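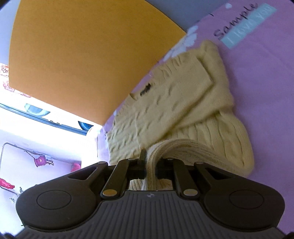
**Ticket 107 - Label printer at Narora bench prints blank labels**

Status: closed
Priority: normal
Site: Narora, second floor
Printer: Barbier desktop thermal, USB
Software: Skatine Labels

**Reported**

Every job from Skatine comes out blank. The printer feeds the right number of labels and stops where it should, but there is no print on them. It started in March, after the new label rolls came in. The old rolls are all used up, so I can't go back to one and compare.

**First checks**

- Power cycled the printer. No change.
- Swapped the USB cable. No change.
- Printed the test page from the Windows driver. Also blank, so Skatine is not the cause.
- Ran the printer's own self-test (hold Feed while turning it on). Blank again. That rules out the PC and the driver.

Cleaned the print head with an alcohol wipe and let it dry for 10 minutes. Self-test still blank.

**Labels**

Scratched a label from the new roll with a fingernail. A direct thermal label should show a dark mark. This one showed nothing on either side.

Checked the carton. The supplier, Sukard, shipped thermal transfer labels, which need a ribbon. Our Barbier has no ribbon holder and only takes direct thermal. The size is the same and the part numbers differ by one letter at the end. The purchase order has the correct letter, so the mistake was in shipping.

**Fix**

Borrowed a direct thermal roll from the shipping desk and ran calibration. The self-test printed, but it was light on the left side. Raised darkness in the driver from 7 to 9 and printed again. Text is even across the label now, and the barcode scans.

Skatine then put the text too far down. It had kept a top offset that someone entered while trying to fix the blank labels. Set it back to zero and saved the template as the default.

**Update, 2:40 p.m.**

Sukard will replace the rolls and wants the wrong ones back. There are nine unopened and one opened. They will take the opened one too - no restocking fee.

Reprinted the backlog, nearly 200 labels, with no blanks. Speed left at the factory setting.

**Left to do**

- Return the borrowed roll to shipping when the replacements arrive.
- Put the correct part number on the inside of the supply cabinet door.
- Check the other Sukard cartons in the stockroom before any are opened.

Closing this one. If the print goes light again, clean the head before raising darkness any further, and open a new ticket.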